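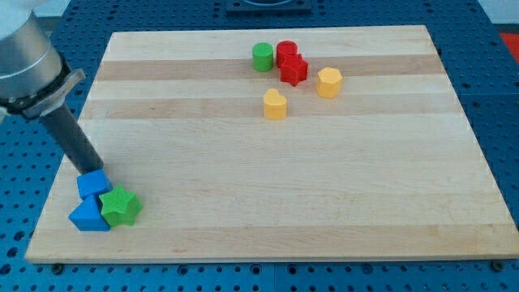 3.2 Board and blocks

Layouts in the sorting study were built on a plain wooden board from small solid blocks in a few colors and simple shapes. We wanted pieces that could be named in one or two words, so that a written instruction such as "put the star next to the heart" left little room for argument. Color and shape were allowed to disagree. In Figure 2 the stars come in green and red, and the red star stands with a red cylinder while the green one lies close to a blue cube and a blue triangular prism. A reader who groups by color and a reader who groups by shape will therefore split the same board in different ways — this was the point of the task.

Figure 2. A layout with two groups of blocks, one at the left edge of the board and one toward the upper center.

The Gallard set was used for all 300 layouts. An earlier set, from Skordale, was dropped after the pilot in March. Its pieces were too thin to stand on end, and 13 of the pilot layouts had to be rebuilt.

Each layout was shown to 27 readers, who wrote down the groups they saw and gave each one a short name. Blocks that touched were nearly always placed together, whatever their color. Spacing mattered less once a gap was wider than a block. Jordan Bunting checked the written names against the layout sheets and merged spelling variants, which left 2269 distinct names for the analysis in Section 4. Names that referred only to a position on the board ("the far ones") were kept but coded separately.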